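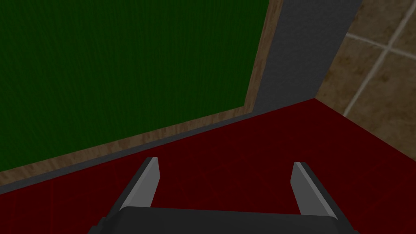

Hi Chantal,

June was a good month for the remote-control side of Grusisero, so this one runs a bit longer than usual (sorry!). We recorded 72 new demonstrations in the simulated rooms, which brings the whole set to 1,356. Loan drove most of them with the hand controllers and Khải took the evening shift.

The big change is how we start each run. People used to dive straight for the table, and the recordings came out jerky. Now Loan holds the gripper open and still for two seconds before she moves, and the playback looks so much smoother. I tried it myself and I'm still terrible, but less terrible than in spring.
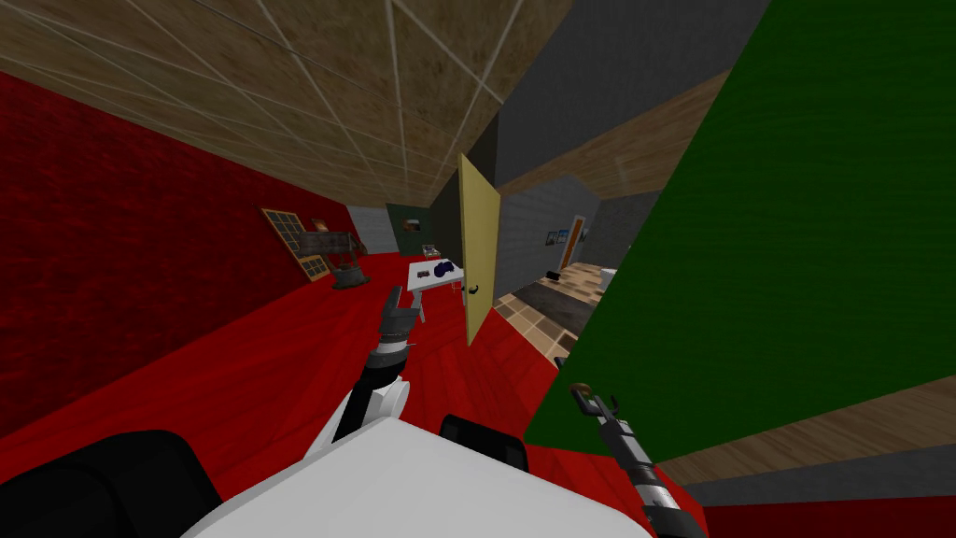

Simulated room with the small white table and the open door, from the robot's side.

Doors are still our headache. Steering an arm past one by remote is hard when your own view is tipped over, and Khải threw out nine runs for bumps. Hưng is working on a leveled view for the operator, and I'd love to move a little of the travel money over to his hours if you're okay with that.

Next up: two-arm tasks, then a first training pass on the Flenar machines. I'll send the numbers when I have them.

Nest Gronow

Recent updates
Setting up the hand controllers
Somville visit notes
Tosh budget summary

We use cookies to keep this site working. Accept | Settings

Contact | Back to top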